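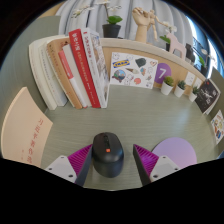 The mouse at home, on the gray-green. Lavender disc to the right, books behind, discipline nowhere.

THE DESK: A GALLERY
Posted 10 March 2022

Some people photograph mountains. I have a desk, and the desk doesn't require boots.

It stands in the back room of a second-floor apartment in Vikby, a town known for its ferry landing and for a bakery that closes at the exact moment you start wanting bread. I translate product manuals there, mostly for kitchen equipment. If you've ever been told in slightly stiff English to allow the lid to rest before lifting it, we may have met.

The gallery began when I announced that I was going to tidy the desk. I have announced this before. A friend suggested I keep a record, on the theory that shame works better with evidence, and so I have this page, where I put up a picture when there is a picture and write underneath it when there isn't. The second activity has gotten ahead of the first. Notes follow, in the order I wrote them.

The desktop

The surface is a gray-green with a fine grain, and the grain looks like wood if you're in a generous mood. I bought it from Skestanier, a used-office-furniture place out past the ring road where everything is arranged by how hard it would be to get down a flight of stairs. The man there called the color "sage." The receipt called it "other." I've gone with gray-green, which has the advantage of being two colors, so one of them is right at any hour of the day.

In the morning it's more gray. By late afternoon it goes toward green, and there's a stretch in winter when it doesn't go toward anything. I've grown fond of it. It shows dust less than black does and crumbs less than white does, and I have eaten enough toast over it to speak with authority.

The mouse

Black, rounded, a bit long in the body. The upper shell is matte and the rear is glossier, so it always looks as if somebody started polishing it and got a phone call. There's a dark wheel, a strip down the middle, and behind the strip a small orange square, the only thing on the whole desk that I'd call cheerful.

I am attached to this mouse beyond what is reasonable. It came with no promises. Its predecessor came with a booklet of promises, in eleven languages, one of which I was paid to check, and it gave up during a rush job on a rice cooker. This one has never done anything interesting. I rate it highly.

The only rule is that the mouse has a place and goes back to it at night. Other people's galleries have rules about cable management and monitor height. Mine has one rule and I break it most weeks, usually by taking the mouse to the kitchen by accident, in a cardigan pocket.

The lavender disc

Flat, round, lavender. Bluish toward one end and pinker toward the other, though I can never remember which way it's supposed to face. I've had three letters asking what it is (fine, one letter and two remarks). I prefer to leave it as the lavender disc. Everything else on the desk has a job, and I don't think it hurts to have one colleague whose position is unclear.

I will say that it matches nothing. I had a brief period of trying to find something it would match, and in that period I nearly bought a lamp. The lamp would have needed a rug. I got out in time.

The cream book

It lives at the left edge, beige going on cream, with red Chinese characters down the cover. People who visit pick it up, hold it at arm's length, and nod. I have decided not to ask what they're nodding at.

I moved it there in the first week of the tidying, meaning to shelve it. A book at the edge of a desk is in a kind of customs hall. It has left the pile, it has not been admitted to the row, and it waits with its papers in order while the official goes to lunch. I am the official. Lunch has been long.

The row at the back

These lean. They have always leaned. I own bookends, two of them, shaped like anchors, and they're in a drawer holding down some envelopes. At the left is a thick off-white one with a plain spine, and next to it a pale gray-white one whose lettering is so small and faint that I've come to identify it by its neighbor. If the thick one were ever sold, the faint one would be lost to science.

I buy most of my books at Irkuvley, the secondhand shop down by the landing, which prices everything by weight of opinion. If the owner liked it, it costs more. I once paid 20 for a dictionary on the grounds that it had been "a companion," and 3 for a perfectly good atlas he felt had let him down. I've tried talking books down in advance, standing at the shelf and sighing at them. He sees through it.

The row is meant to be books in current use. I went through it on a rainy evening and found that my definition of current was doing a lot of work. They stayed. You can't turn somebody out for leaning.

Things that have left

Part of the point of this page was the leaving, so in fairness:

The pen cup went. It had become a home for pens that didn't write, and whenever I found one that did I put it somewhere safer.

The stapler went to the hall closet. I staple something twice a year and now get a short walk out of it.

The stack of printed drafts went to recycling, all 343 pages. I know the figure because I was using the last page as a coaster and the number was printed in the corner. Most of it was one manual for a steam oven, in successive versions, the differences between which came down to whether the customer "must" or "should" descale. (Must. It took from winter until April of last year to settle.)

The plant did not so much leave as conclude.

Things that came back

The stapler.

On the room

The room was advertised as a study. The landlord's agent opened the door with a flourish and then had to close it again to let me see behind it. It has one window, which looks over Jõgi Street and directly into the upper floor of a dental practice, and for most of the working day a receptionist and I avoid each other's eyes with real professionalism. We waved once, during a power cut. Neither of us has followed up.

The floor slopes. It isn't much of a slope, but a dropped pencil knows about it, and for a long while I blamed the lean of the books on it. Then I turned the desk around to face the other wall and they leaned the other way for a day, and by the end of the week they were back to their old politics. I've stopped looking for causes.

Heat comes from a radiator that knocks. I was told it would stop once the system "found its level." I've lived here four winters and can report that it is still looking.

Method, for those who asked

I didn't expect questions, but a page about a desk attracts people with desks. So, how I tidy:

Take everything off. Wipe the surface. Stand back and admire it for as long as you can bear, which in my case is the length of one kettle. Put back the mouse. Put back the thing you were in the middle of. Put back the thing that was under it. By then it's mid-afternoon and you'll notice you've rebuilt the desk from memory, down to the angle of the book at the edge.

A reader wrote to recommend trays. I have nothing against trays, I just know what happens in them. She also recommended a label maker, and I'd like it on record that I did look at one in the window at Skestanier, that it was roughly 400 with the tape, and that I went home and wrote DESK on a strip of masking tape by hand. It's stuck to the underside. I find I can locate the desk without looking at it.

Another reader wanted to know whether the desk is ever clear. I had it clear in the sense of a wiped surface for one whole evening, and I got nothing done, because I kept going in to look at it with the light on. A surface with a few things on it asks less of you. The mouse sits, the disc sits, the row leans, and you can get on with telling some stranger in another country to keep the vent free of obstructions.

Corrections

An earlier version of these notes called the desktop "green-gray." I've been asked to make up my mind, and I have.

An earlier version also said the bakery closes at four. It closes at ten to, if it sees you coming.

Coming up

The drawer. I have opened it far enough to see an anchor and the envelopes, and there was some resistance past that point, so I'm going to wait for a weekend and a flashlight. After the drawer, possibly the windowsill, where I keep the things I took off the desk in order to tidy it.

Letters about your own desks are welcome and will be put in a pile. If you're writing about trays, please keep it to one page.

Back to all galleries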